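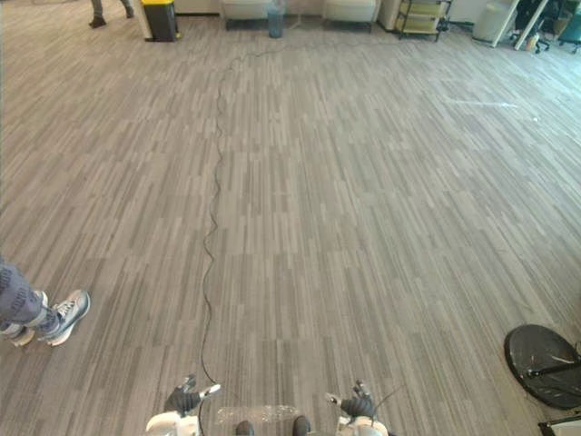 Paiva office park to switch carpet tile cleaning to low-moisture method

PAIVA, 13th February – The operator of the Zalletora office park will stop using hot water extraction as the routine cleaning method for its carpet tile and move to low-moisture encapsulation, under a maintenance contract awarded to Flumov.

The contract covers 1,649 square meters of tile on two floors of the east building. Of that area, 1,426 square meters is open office space and corridors. The remainder is in meeting rooms, which see less foot traffic and will stay on a longer cleaning interval.

Under the current schedule, each floor is closed overnight for extraction, and ventilation is run at full rate until the carpet has dried. Building manager Inês Vieira said the drying period had become the main constraint on the cleaning program.

"We could get the cleaning done in one shift, but the floor was not always ready when the first tenants arrived," Vieira said. "Moving the start time earlier meant asking people to leave earlier, and several leases do not allow for that."

In encapsulation cleaning, a detergent containing a polymer is applied to the pile in a small amount of water and worked in with a brush machine. The polymer dries around the loosened soil and forms a brittle residue that is removed by ordinary vacuuming. The process uses less water than extraction and places less moisture on the tile backing and the adhesive below it.

Repeated wetting was identified as a possible factor in a survey of the building completed in September. The survey recorded 112 tiles with lifted corners or open seams, most of them near the elevator lobby and the kitchen entrances. The affected tiles have been taken up and replaced from stock held on site. Samples of the old adhesive showed softening, although the survey did not separate the effect of cleaning water from that of spills and rolling loads.

Extraction will not be dropped entirely. The contract allows for one extraction pass a year in the entrance zones, where grit and road salt build up at the base of the pile, and for spot extraction after large spills. Entrance matting will be lengthened at both doors before the new schedule begins.

Cristóvão Sampaio, technical manager at Flumov, said daily vacuuming would have more effect on the condition of the floor than the choice of wet method.

"Most of the soil in an office carpet is dry," Sampaio said. "If it is left in place, it cuts the fiber, and no detergent will repair that."

The contract sets a minimum of one vacuum pass a day in corridors and one every second day between desks. Vacuum filters and brush heights are to be checked weekly and logged.

Zalletora will keep 294 spare tiles from the original production batch in storage. Tiles from later batches may differ slightly in shade and will be used only in the meeting rooms, where a full room can be changed at one time.

The west building is not part of the contract. Its carpet was supplied under a separate agreement with Motum, which remains responsible for cleaning until that agreement expires.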